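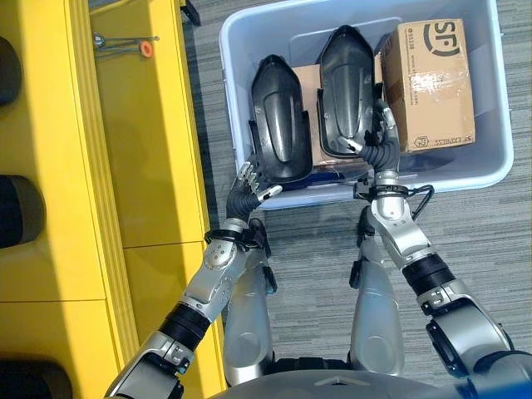 Pandthorpe has started renting out its Flara humanoid by the month, and I got to spend a morning with one before the sign-up page opens in October. You pay for blocks of 600 working minutes, and a trainer named Zohreh Sadeghi gets you going on day one. She had me start with bin work, which I figured would be dull (it wasn't!). Those black molded parts are an awkward shape, with a ridge up the middle and a wide open base, and they were sharing the bin with a taped-up SF Express box, so the fingers had to find a spot right beside the cardboard. I was leaning in like it was a ball game.

My favorite piece of the deal is the Wemon handset, a chunky little remote that lets you pause the arms whenever you get nervous. I got nervous 4 times in the first hour, and I'm not sorry.
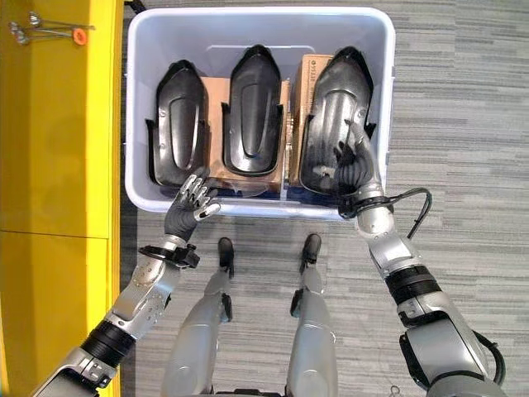 The monthly plan also covers a spare pair of hands and phone support, though you pay shipping both ways, and that part stings. Jaime Sequeira over at the Šimek repair shop has signed up for a unit already and told me he wants it on returns sorting first, "the job I keep putting off." I'd like to see how it does after a full month there before I'd spend my own money, but I'm keeping my name on the list.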